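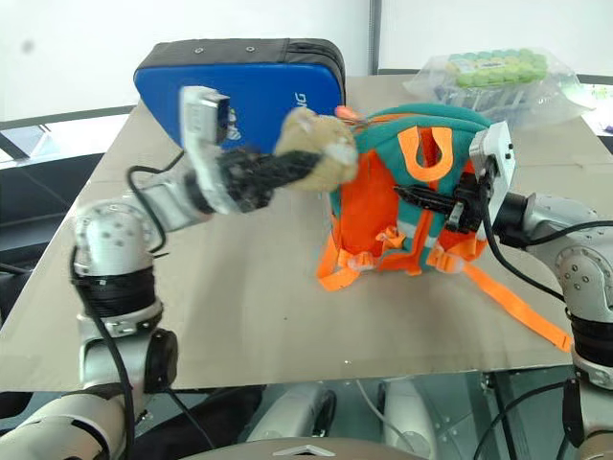
Call for participants: gripper and wrist camera comparison, fall session

Posted Tuesday, June 25, 2019

We are looking for people to come and drive our two-arm setup for a few days this September and tell us which grippers they like, which ones they can't stand, and where the wrist cameras help or get in the way. You don't need a robotics degree. You do need patience, two working hands, and a willingness to fasten the same buckle over and over until you have an opinion about it.

The study is called Gurkholm and it runs out of our lab at Turnon, on the second floor of the Harms building (the entrance by the loading dock, not the one facing the street). We did a small pilot in the spring with people from our own team and learned a lot, mostly that our own team is too used to the machine to be a fair test! Everybody had quietly worked out their own tricks for getting the left gripper around a strap, and it took someone from accounting sitting down at the controls for us to see how odd some of those tricks were.

So now we want people from outside.

What you'll be doing

You'll sit at the control station and work both arms by hand, using a pair of handheld controllers. In front of the arms is a table, and on the table is a soft, awkward, everyday thing: a child's backpack, a padded case, a zip-up jacket, a lunch bag. Your job is to open it, close it, clip it, unclip it, pull a strap through, tuck something inside. Rigid blocks and pegs are well covered by other people's tests. We care about webbing, fleece, zippers and buckles, and anything that flops over when you let go of it.

Each person will try 3 gripper fingers:

-- the plain parallel fingers that came with the arms
-- a narrower set with a rubber face, made in our own shop
-- the Grulura soft tips, which bend a little at the end

You'll do the same group of tasks with each set. The order gets shuffled from person to person, so don't be surprised if your neighbor in the waiting room had a different morning from yours.

Then there's the camera part. You'll do some tasks with both wrist views on your screen, some with only the head view, and a few with everything switched on at once. In the pilot we were sure people would want every view all the time. Several of them asked us to turn some off. We'd love to know whether that holds up with a bigger group, and whether it depends on the task -- a zipper pull is a very different thing to look for than a shoulder strap.

After every block you'll fill out a short form and talk with one of us for a few minutes. Please be blunt. If a finger shape is annoying, say so, even if the person who made it is standing next to you. (She can take it.)

Time and pay

Each participant comes in for 4 sessions over two weeks. A session lasts three hours including breaks, and the actual driving time is a good deal less than that. You can pick mornings or afternoons but please stick with one or the other, because we've seen people drive quite differently after lunch.

Pay is $30 an hour, and you're paid for the breaks and for the practice period too. Parking in the Harms lot is covered. If you come by bus, keep your ticket and we'll pay you back at the end of the week. If you decide to stop partway through the study, you're paid for the hours you did, and you don't have to tell us why.

Who we're looking for

Anyone 18 or older who can sit at a screen comfortably for stretches of twenty minutes or so. We want a real mix. People who sew, people who fix bikes, people who pack kids off to school every morning, people who have never touched a game controller in their life. If you have run robot arms before, you're welcome as well, but we're holding only a handful of places for experienced drivers, and those tend to go early.

Glasses are fine. Left-handed people, please apply! We had exactly one in the pilot and her comments on the buckle tasks changed the way we set up the station.

The controllers need a fair amount of wrist movement. If you have an injury or a condition that makes that hard, write to us first. We have a second type of controller that sits on the table and we may be able to fit you in with that.

What we record

We keep the arm positions, the views from the robot's cameras, how hard the fingers close, and the audio of the short talks after each block. There is no camera pointed at you. The forms and recordings are stored under a number, and the list that links numbers to names is deleted when the study closes. We plan to publish the results, including the task list and the drawings for our shop-made fingers, so that other labs can cut their own and argue with us.

Safety

The arms move slowly and you won't be within reach of them while they're powered. There's a stop button at your right hand and another with the person running the session. Everyone gets a walk-through on day one, and you'll press the stop button yourself during it, so you know how it feels and how the arms behave when you do.

How to apply

Write to us through the contact page with "Gurkholm" in the subject line. Tell us:

-- which weeks in September you can make, and whether you prefer mornings or afternoons
-- whether you've driven a robot arm, a crane, a drone or anything like that
-- your handedness
-- one thing you do with your hands often (cooking, knitting, wiring, whatever it is)

No resume needed. We'll answer everyone, usually within a week, and if your dates don't fit we'll ask whether you want to be on the list for the next round. That one will probably be on controllers only, with the grippers kept the same throughout.

Groups are welcome to apply together, though you'll drive one at a time. Check in is at room 102. Bring a sweater, the lab is kept cool.

Comments (4)

bikeshop_dan: Is there any chance of evening slots? I work until five most days and would really like to try this.

Turnon lab: No evenings this time, sorry. We do have a couple of Saturday mornings open, so put that in your message.

mkl: You say second floor but check in is room 102. Which one do I go to?

Turnon lab: Both! Check in is downstairs at 102, then someone walks you up to the lab.

Recent posts

Cutting rubber finger pads without a laser
Notes from the spring pilot: straps, clips and a very stubborn zipper
Cable routing on the wrist cameras, second attempt
Handheld or tabletop controllers? First impressions
Old table for pickup, free to a good home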